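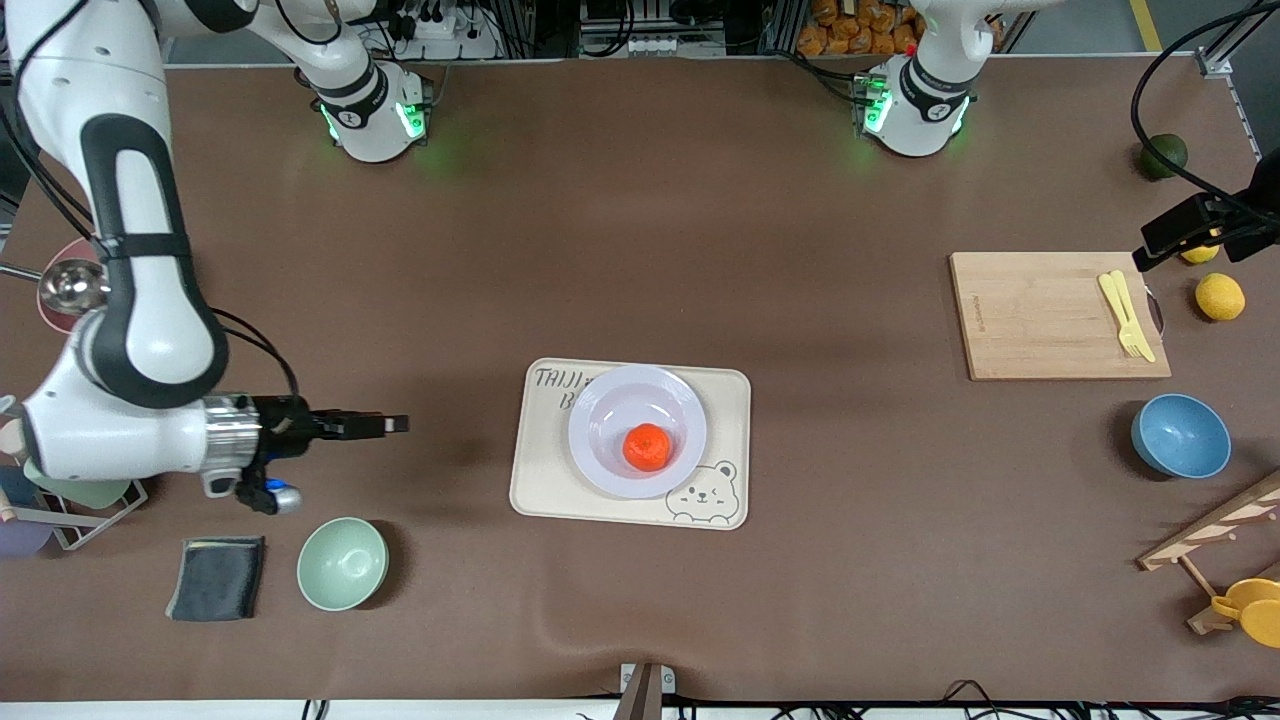

Mounir asked on the phone this evening why a person needs a plate and a tray for one tangerine, when a tangerine has its own skin and you can eat it over the sink. He said I was making a hotel. I told him that I like it this way and he laughed, and then we talked about his mother's knee.

Friday, November 25, 2022

I want to write a little about the table before I sleep. Since I moved to Dustimham I ate mostly standing up, or with the bowl on my knees, and in April I promised myself to stop. It is a small promise but I did not keep it very well. This month I am trying again, and I try it with fruit, because fruit is easy and there is no pan to wash after.

So, the cream tray with the bear face in the corner, and the round white plate on it. In some light the plate looks a little purple, very pale. I put the tangerine in the middle. It is a very orange tangerine. The wooden board stays on the right side, the short way to my hand, and the yellow plastic knife and fork go on the board. I know that the fork is not necessary for a tangerine. My grandmother put a fork for everything, also for bread, and I think I have it from her.

The tangerines are from Kamel, the shop behind the bus station. They cost less at Dukel but there you must take the whole net, and the last time three were soft at the bottom. At Kamel I can choose with my own hand. I bought 400 grams, and also onions, and a piece of white cheese which was too salty. The woman there weighed everything two times, because the first time her sleeve was on the scale.

The brown surface of the table is good to me. It does not show the crumbs, so I must remember to wipe it also when it looks clean. I tried a cloth on it in the summer and the cloth moved every time I pulled the tray, so I folded it and it is now in the drawer with the candles.

Mounir says I should buy a real knife and fork, metal ones, he saw a set from Grarnora for 110. I don't want to spend this money before the winter. The yellow ones are light and they do not make noise on the plate, and I live above a man who works at night.

I wrote also to my sister. She wants the recipe for the orange cake, the one with 300 grams of sugar, and I told her to use less. She never does it.

Tomorrow: buy sponge, call the bank before 9, return the big pot to the neighbor. If there are still good tangerines at Kamel I will take some more, and maybe one lemon.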